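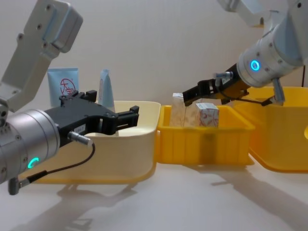
Work surface with plastic bins, Larnar building.

Larnar building: annual fire door and escape route inspection
Date of inspection: 18 August 2019
Inspector: Nisha Sengar
Responsible person: Engelbert Sutter
Reference: 1352

Results are entered as Satisfactory, Action required or Not applicable.

1. Final exit doors open fully without a key
Satisfactory.

2. Self-closing devices return each door to the latch
Action required. The door between the stairwell and the east corridor stops short of the latch when released from a small angle. The closer is to be adjusted by Promlow under the existing contract.

3. Smoke seals continuous and free of paint
Action required. The seal on the archive door has been painted over along the top edge and must be replaced. This was also noted in January.

4. Escape routes clear along their whole length
Satisfactory. Staff are reminded that deliveries may not be left in the east corridor, even for a short period.

5. Escape signs lit and legible
Satisfactory.

6. Emergency lighting log up to date
Action required. Tests have been carried out but two entries are unsigned. Mr Sutter will obtain the signatures.

7. Vision panels undamaged
Not applicable on the lower floor. Satisfactory elsewhere.

8. Assembly point notice displayed at reception
Satisfactory. The notice still names Reto Rainer as fire warden and should be amended to Orathai Onsri.

Items 2 and 3 are to be reinspected once the work has been reported complete. Copies to P. Leitner and O. Onsri.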